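Keeping a gloss white table looking good with a plant on it

A shiny white table shows every ring and scratch, and a houseplant gives you plenty of both. These are the things I do at home, and most take less than 15 minutes.

Water in the sink. Carry the pot over, soak it, and leave it to drain for 40 minutes before it goes back. If you water in place, use a spout with a narrow end and go slowly.

Check the bottom of the pot. Unglazed clay and rough ceramic will scratch gloss paint when you turn the plant. Stick on four small felt pads and replace them when they go flat. Lift the pot to move it – never slide it.

Dust first, then wipe. Grit under a damp cloth leaves fine swirls that show up under a ceiling light. Use a dry microfiber cloth, then one dampened with water and a drop of dish soap, then a dry one again. Skip scouring powder and the green side of the sponge.

Old potting soil stains are best handled the same day. Let the soil dry, brush it onto a sheet of paper, and wipe what is left. Soon-im Yeo wrote in August to say a soft toothbrush works well along the table edge, and I do that now too.

Keep the cloths close. Mine live in the top drawer of the cabinet beside the table, with the felt pads and the small scissors.
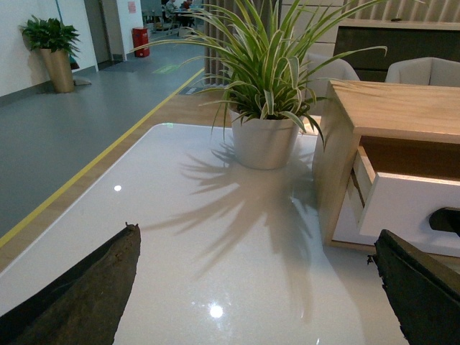 Why do the tips of a spider plant turn brown?

Usually dry air, uneven watering, or salts and fluoride in the tap water. Try rainwater for a few weeks and trim the brown ends with clean scissors, following the shape of the leaf. The brown parts will not turn green again, but new leaves should come in clean.

Wipe the leaves with a damp cloth when they look dusty. Support each one from underneath with your other hand – they crease easily.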